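The Duck Stays
Posted Thursday by Vilja Hirvonen
Print this | E-mail this | 14 comments

I cleared my desk this week, a job I had been putting off since September on the grounds that I could still find the lamp.

The desk is white, which was my idea. In the Flirmont showroom it looked like the desk of a person who answers letters. At home it turned into a landing strip for receipts, dead batteries and the little bags of spare buttons that come with cardigans I no longer own. I paid 855 for it, plus 40 to have it carried up the stairs by two men who sighed on every landing.

My method was simple. Everything went on the floor, and each thing had to argue its way back up. The stapler made it. The other stapler did not. A Karppinen catalog from two apartments ago went into recycling, along with a calendar I had apparently bought, hung up and never looked at again.

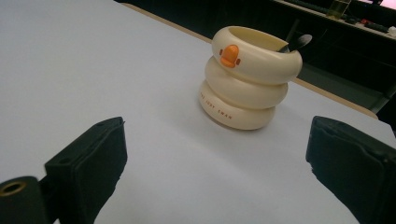 Then there was the matter of the duck. My sister-in-law Sointu gave me a pen holder with a duck's face on it, orange beak and all, and the words THE JUST SWAN printed around the bottom. I have thought about those words more than I've thought about some books. Is the duck fair-minded? Is it only a swan? Does it know? Sointu says it was the last one in the shop and I should stop asking.

You'd think a pen holder would hold pens. Mine has a spoon in it. The spoon came upstairs with a yogurt and took up residence, and the pens, I suppose, went wherever pens go. I found three of them under the radiator and one in the bathroom, which raises questions I'm not ready for.

I did try putting the spoon back in the kitchen drawer. By four in the afternoon I had another yogurt and no spoon, and had to go all the way down again like an animal. So the spoon has its place now, and the pens live in a mug.

Next week, the bottom drawer. I opened it an inch and closed it again.

Share (6) | 14 comments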